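Galwood Publishes Plain-Language Good Practice Guide for Service Robots in Laundry Rooms and Shops

Free guide covers floor markings, power cords, machine labels and when a person should step in

LAVSTEAD, February. Galwood is very happy to announce the release of its good practice guide for robots that work with everyday things in everyday rooms, the kind of rooms where people also come and go with a basket on one hip and a phone in the other hand. The guide is free to download, it runs to 28 pages, and we have tried very hard to keep it readable for folks who have never opened a standards document in their lives (and may not care to!).

It grew out of a long conversation between our own safety team and our friends at Unirier, who write training for people supervising robots at work. Between us we gathered 327 comments on the first draft, and we read every one of them, including the one that was mostly about fonts.

"We kept hearing the same thing from shop managers and building managers," said Jummai Chukwu, who led the writing. "They had rules for heavy industrial arms behind a fence, and they had rules for the washing machine, and in between there was a great big gap where the robot was supposed to go."
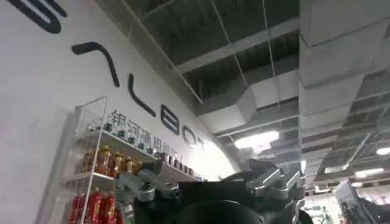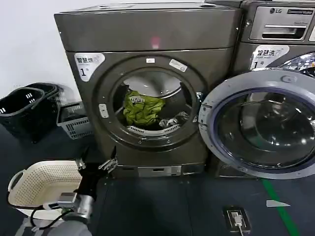
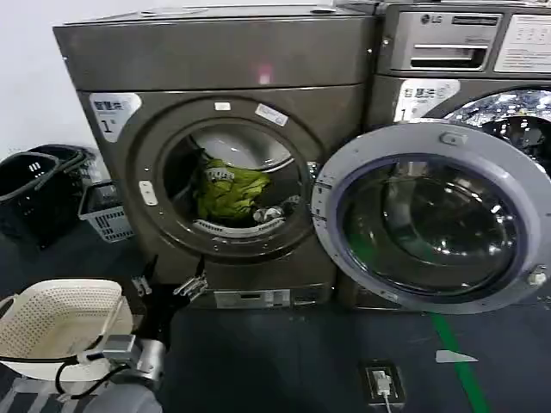 A robot gripper near shelved drinks, and robot work at the laundry machines.

The guide asks each site to begin with the floor. Walk the route yourself before the robot does, note every cord and outlet on it, and keep guide lines clear of baskets and stray scraps. Number each machine with a label at a height both staff and cameras can read, and use those same numbers in the written instructions. Doors that swing into the route get their own page, and so do glass and bottled goods, where the guide recommends a slower speed and a person within reach of the stop button.

There is also a chapter on handing a job back. If a grip fails twice, the robot should stop and call someone over, and that someone should know beforehand that they are the one being called.

"It sounds so simple when you write it down," said Anca Ardeleanu of Unirier, "but we spent weeks on who answers the call, and I'm glad we did."

Sites that would like a hand getting started can sign up for a half-day workshop with Mircea Hodoroagă and Oana Furtună. Each workshop has 20 places, and lunch is on us. Printed copies of the guide can be requested through the Galwood office in Lavstead.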